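Skerard Desktop Arm – Set-up Guide

Section 5: First pick-and-place run

Work through this section after the arm is bolted down and all servos have passed the power-on check in Section 4. You will need the Tumach control box, the overhead camera, a paper cup and a mug with a handle. The whole run takes one person less than an hour.

CAUTION: Keep hands, sleeves and hair away from the gripper whenever the green light on the control box is on. The fingers do not sense skin.

5.1 Prepare the work surface

1. Clear everything off the surface that is not part of the run. Tools left near the base are the most common cause of a failed calibration.

2. Wipe the surface with a dry cloth. Do not use spray cleaner near the servos.

3. Check that the servo cables have enough slack. Swing the arm by hand, power off, from one side to the other. A cable that pulls tight at any point must be re-routed before you go on.

4. If your work surface is made up of more than one panel, press down on both sides of the join. The panels must sit level. A step at the join can catch a gripper finger on a low approach.

5.2 Set the grip force

Grip force is set in the Clokex software under Arm > Gripper > Force. The scale runs from 1 to 32. The factory setting is 11, and it is meant for hard objects.

1. Set the force to 8.

2. Stand the paper cup on the surface, inside the area the camera can see.

3. Press Teach, then move the arm by hand until the open fingers are on either side of the cup.

4. Press Close. The fingers close at the set force and hold. If the cup buckles, press Open, lower the force by one and try again with a fresh cup.

5. Press Lift. The arm raises the cup and stops.

6. Repeat from step 2 with the cup on its side, this time gripping it by the rim. A rim grip needs less force than a grip around the wall. The fingers should meet the cup at their tips, with the closed end pointing away from the wrist.
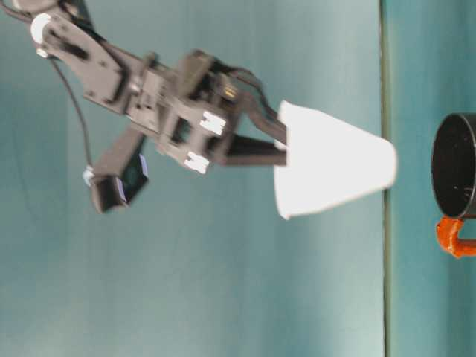

7. Press Save. Give the setting a name you will recognize later. The software does not let you rename it.

Note: A force setting belongs to one object type. Do not use the paper cup setting for the mug, which is heavier and will slip.

5.3 Teach the mug

Mugs are harder than cups. The outside is smooth, the handle gets in the way, and the weight is off to one side. Leave extra time for this part.

1. Set the force back to 11.

2. Place the mug on its side with the handle facing you. Use an empty mug. Liquid will damage the servos and is not covered by the warranty.

3. Press Home and let the arm return to its rest position.

4. Press Teach and bring the gripper toward the mug in small moves. Save a point at each stop. Three points are enough for most positions.

5. Keep the first point high and well away from the mug. If the first point is too close, the fingers may knock the mug before the wrist has finished turning.

6. Add the last point where the fingers can close on the rim without touching the handle.

7. Run the path at the slowest speed with one hand on the stop button. Raise the speed one level at a time once the path runs clean.

CAUTION: Do not place a mug where part of it lies outside the camera view. The software works out the center of an object from the outline it can see, and a partial outline gives a false center. Move the mug inward before you press Run.

The same mug can give different results at different spots on the surface. Check the path with the mug near the middle and again near the side before you save it, and watch how far the finger is from the mug at the first point.

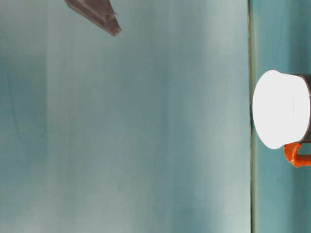 Zeeshan Sial wrote to us after his first week with the kit that he had spent a whole Friday on the mug path before he noticed that his first point was too low. Once he raised it, the rest of the path worked as taught, and he asked for the guide to say so more plainly. Step 5 above was reworded after his message.

5.4 If the run fails

The arm stops halfway and the light turns red.
A servo has hit its load limit. Press Stop, move the arm clear by hand and press Home.

The fingers close beside the object.
The camera has moved. Repeat the calibration in Section 4.

The object slips during the lift.
Raise the force by one. If it still slips, check the finger pads for dust or wear. Replacement pads are sold by Tanoli in pairs – always change both.

The gripper opens late or not at all.
Check the connector at the wrist. Inspect it every 2,000 cycles even if the arm is working well. The cycle count is shown under Arm > Status.

When both objects run clean at normal speed, go on to Section 6, Building a sequence.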